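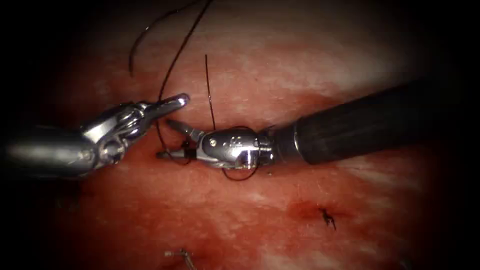

Tharun Shetty
Thread and fibre bench, Kingate workshop

May, notebook entry, started 8.40 in the morning

Soak test finished and I am so pleased with it. Batch 3408 came out of the saline first thing and the knots held far better than I'd dared hope. Ashwin was sure the braid would swell and start to creep. It did swell a bit (you can feel it between finger and thumb, it goes slightly furry) but the creep just isn't there, at least not on the square knots.

Setup, so I can repeat it. 28 loops tied round the small steel mandrel, all by me, all from the same reel of black braid. Half went into saline in the warm cupboard, half stayed dry in the drawer. Pulled on the little bench tester at the slowest speed it will do, because at the next one up the needle jumps and you can't see the slip before the break. Loops went on the hooks with the knot halfway down one side. When I let the knot sit on the hook last month I got lovely high numbers and they meant nothing.

Dry loops: all broke right at the knot, clean, with that nice little snap. Wet loops: most broke at the knot too. Two slipped first and then broke. One slid right open, and I looked at it under the lens and I'd tied a granny. Entirely my fault! Left in the table with a mark next to it.

The waxed thread from Widine is another story. Beautiful to handle, runs through the fingers like nothing else on the shelf, and it slips like mad with only two throws. A third throw cures it. A fourth makes a great lump and I couldn't measure any gain, so I'm stopping at three for the waxed stuff and will stay with three for the braid as well to keep things comparable.
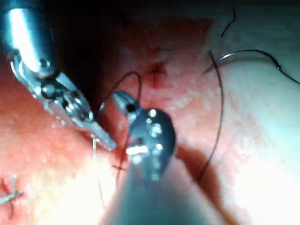 Dark suture thread in pink tissue.

Tail length. Been meaning to look at this for ages. I trimmed a few loops very short, with the tails barely clear of the knot, and those were the ones that made me nervous on the tester. You see the tail creep inwards, tiny bit by tiny bit, and then it's gone. Leaving three millimetres was plenty for the braid. Monofilament wants more. It is springy and remembers the reel, so the tail pushes back against the last throw all the time it sits there. Have left six mono loops on the shelf overnight with no load at all to see if they loosen by themselves. I bet they do.

Ashwin Chowdary came by before lunch and we argued happily over whether to wet the thread before tying. He says yes, always, it beds down better. I think he may be right for the braid, and I'd like to see it. Next run: 50 loops, half tied wet, half tied dry, everything soaked afterwards. He ties half of each so it isn't only my hands being tested.

Bits and pieces:

Tester hook has a burr on the lower side. Polished it with 60 grit and then the fine paper. Check it again before the next run.

Kotian reel is nearly finished, ask for the same dye lot.

Saline jar needs a proper lid, the cling film is hopeless.

4.15, had a sneaky look at the mono loops. One has opened already. Knew it!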